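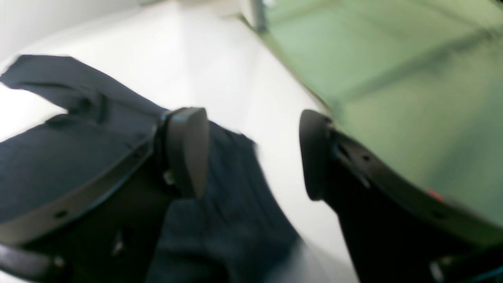
Werkstattbuch, November, abends

Heute habe ich den dritten Versuch mit der Indigoküpe angesetzt. Der Topf ist derselbe wie beim letzten Mal, aber ich habe ihn vorher mit Essigwasser gespült und zweimal nachgewaschen. Die Wanne steht jetzt neben der Heizung, dort bleibt die Temperatur gleichmässiger als am Fenster.

Einwaage Baumwollstoff, trocken: 436 g. Das ist die Ware von Tavares, mittlere Dichte, ohne Appretur laut Lieferschein. Ich glaube es nicht ganz, denn beim Auskochen war das Wasser deutlich gelb. Ich habe deshalb ein zweites Mal ausgekocht, mit Soda, eine Stunde.

Die Leinenprobe aus Bramivville wiegt 283 g. Sie nimmt die Farbe langsamer an, das hat Sze-wing Chiu schon im Sommer notiert und ich kann es bestätigen. Nach dem ersten Zug war sie nur hellblau und an den Falten fleckig. Ich vermute, dass ich sie nicht lange genug genetzt habe. Nächstes Mal über Nacht einweichen.

Küpe um 14 Uhr: Oberfläche kupferfarben, darunter gelbgrün, Geruch normal. Um 17 Uhr war die Flüssigkeit mehr blau als grün, also ist wieder Luft hineingekommen. Ich habe etwas Reduktionsmittel nachgegeben und sehr langsam gerührt, ohne Blasen. Nach 2 Stunden Warten war sie wieder brauchbar.

Züge: je fünf Minuten unter der Oberfläche, danach an der Luft, bis kein Grün mehr zu sehen ist. Die Baumwolle ist nach dem sechsten Zug dunkel genug. Beim Reiben mit weissem Tuch färbt sie noch ab, das muss nach dem Seifen besser werden. Sonst taugt der Stoff nicht für die Kissen von Harkum.

Offen:
Das Messgerät von Flisto zeigt beim pH immer etwas zu wenig an. Bitte neu kalibrieren, bevor jemand den Werten vertraut.
Vom Indigopulver sind noch 329 g in der Dose. Für den nächsten Ansatz genügt es.
Sze-wing, hast du die Handschuhe in Grösse M bestellt? Ich habe nur noch ein Paar, und der linke hat ein Loch am Daumen.

Morgen zuerst seifen, dann trocknen im Schatten.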